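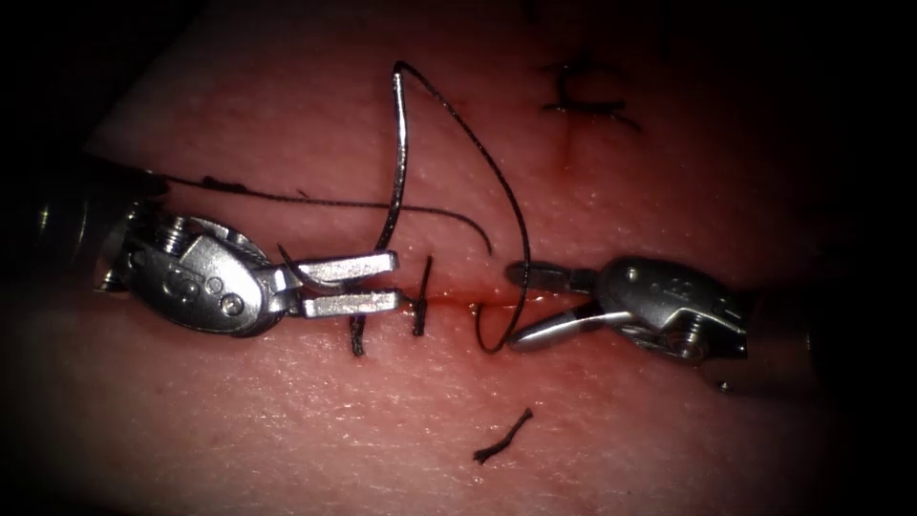
Subject: Re: Grolline ruins - new ticket rules and the coach from Pomumport

Frauke Brandes wrote in February:

> Hello all,
>
> We are planning a visit to the Grolline ruins in spring and I am a bit lost. The website says you now have to book an entry slot, but the booking page only shows the upper terrace and says nothing about the painted rooms. The guidebook we have (an old one) says you simply buy a ticket at the gate and walk down.
>
> Questions:
>
> Are the painted rooms still open to ordinary visitors? Is the coach from Pomumport still running, or do we need to hire a car? And is it true that you can't take a bag in any more? My husband carries medicine and a water bottle and will not be parted from either.
>
> We would stay in Flivmont if that is easier than Pomumport. Any advice welcome.
>
> Frauke

Hello Frauke,

We got back from there a short while ago, so I can answer most of this. The rules changed over the winter and the website has not caught up, particularly the English pages.

The painted rooms are open, but they are on a separate ticket and you can't buy it online. You book the upper terrace in the normal way, and when you show that at the gate you ask for the rooms. They give you a paper slip with a time on it. If you arrive in the first hour you will probably get a slip for the same morning. We arrived just before noon and were offered late afternoon, which would have meant missing the coach back, so we went home and came again the next day. They did let us use the same terrace booking, after some discussion with the man in the ticket office and a phone call.

People go into the rooms in groups of 6, with a guide, and you get a quarter of an hour. You stay on a raised walkway the whole time. When I went years ago you could walk right up to the walls, and a good many people plainly had, going by the scratched initials on the lower part of the plaster near the door. Those have been left as they are for now. The guide told us a conservator is to look at them but the money has not been agreed. You see less than you used to from the walkway, and the far room is only lit from one side, so take a small pair of binoculars if you own some. Photography is allowed without flash. Phones have to be held in the hand or on a strap, and selfie sticks are left at the desk.

On bags: anything larger than a sheet of A4 goes in a locker. There were 579 lockers according to the sign, and every one near the entrance was taken, so allow time to walk round to the second block behind the café. Small shoulder bags are fine. Medicine is fine too. I saw a woman show a box of tablets and she was waved through. Water is allowed on the terrace but not in the rooms, and there is a table outside where you leave the bottle. Your husband would be parted from it for a quarter of an hour, I'm afraid.

The coach is still running, but it is no longer the municipal one. A firm called Kramer has taken it over. It leaves Pomumport from the harbour side of the bus station, not from the old stop outside the post office, where the old timetable is still up behind the glass. There are 2 coaches out in the morning and 2 back, the last at 6 in the evening. You pay the driver, and on our trips the card reader was not working, so have cash. The return coach waits in the lower car park and it does go on time.

There is no direct coach from Flivmont. You can get a local bus down to the main road and join the Kramer coach there, but it doesn't stop unless you put your arm out, and on one of our mornings it was full by then and went straight past two people at the shelter. If you have a car I would say stay in Flivmont, as it is quieter and cooler at night and the road up to the ruins is good. Without a car, Pomumport is far less trouble. The rooms above the harbour get noise from the fish market early on, so ask for one at the back.

A few other things, in no order. The café has put its prices up a good deal and closes for an hour after lunch. The steps down to the painted rooms have a proper handrail now - a great improvement. There is no shade on the upper terrace apart from the wall on the north side, and the small museum by the gate is included in the terrace ticket though the booking page doesn't mention it. It holds the pieces that were taken off the walls before the last restoration, and you can get much nearer to those than to anything in the rooms. I would do the museum first.

One thing I could not find out is whether the slips for the rooms will move online before the summer. The ticket office said yes and the guide said no. If anyone on the list has been more recently, or knows whether the lower path to the cistern has reopened, please post. It was fenced off when we were there, with no notice.

Regards, and have a good trip

Maureen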